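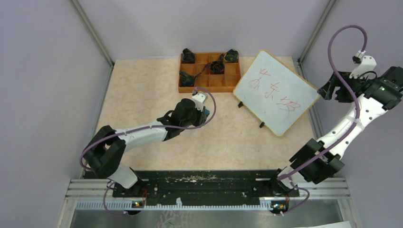
Figure 2. The two-arm cell at Droltgate. A purple cable follows each forearm from the camera module at the wrist.

3.2 Cable upkeep

The camera cable is the part of this cell we look after most, and the routine we settled on pleases us a great deal. Each cable makes a wide arch above the wrist, then runs back along the white forearm to the elbow, held by a translucent tie (Figure 2). We leave the arch generous — a short one tugs at the connector when the wrist rolls. Every 18 hours of running time, Sydorenko moves both arms slowly through their full reach and watches the elbows, where the cable bends hardest. A tie that has slid gets cut off and replaced. In 623 runs since February we changed only 2 cables, a wonderful result for such a cheap fix!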